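Kitchen > Reviews > Butter dishes
Shares 200 · Comments 3

I have wanted a proper butter crock for years, the kind where you pack the butter into an upside-down bell and sit it in a little well of water so it stays soft on the bench. My partner thought it was a silly idea. Then the Bassi crock from Seltemo went on sale in January, and I've been eating toast like a person with no worries ever since!
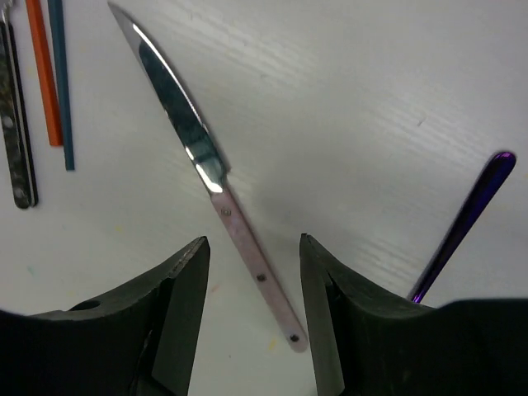
GEKPORT, 21st May. So, the crock. It's stoneware with a thick oatmeal-coloured glaze, and it has real heft to it (677 grams empty, I put it on the kitchen scales). The bell takes a bit less than a full block, so there's always an odd end left in the fridge door, but I've made my peace with that. The butter comes out soft right to the middle. You can spread it on the flimsiest white bread and not tear a single hole.

Filling it is the fiddly part. Let the butter soften first, push it in with the back of a spoon, and press hard so there are no air pockets. My first go slid straight out into the water with a plop. I change the water every 3 days, a bit more often in hot weather, and I add a pinch of salt, a tip from Embla Bråten's newsletter. Cultured butter is wonderful in it. Garlic butter was a mistake, and the glaze smelled of it for a week. 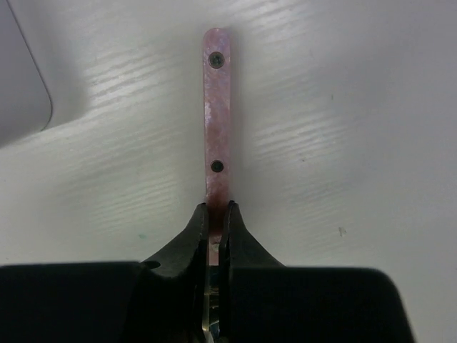
Pink, pearly handle on a table knife.

I also borrowed my sister's Tollik crock to compare. It's lighter and a nicer colour, a deep green, but the lid has a tiny knob that's hopeless with greasy fingers. The Bassi has a wide flat top you can grab any old way. It does take up more room beside the toaster, and the unglazed ring on the base scratched our bench until I stuck some felt on it. I'd love to see Seltemo fix that.

Would I buy it again? In a heartbeat. I'm already eyeing off the bigger one for Mum.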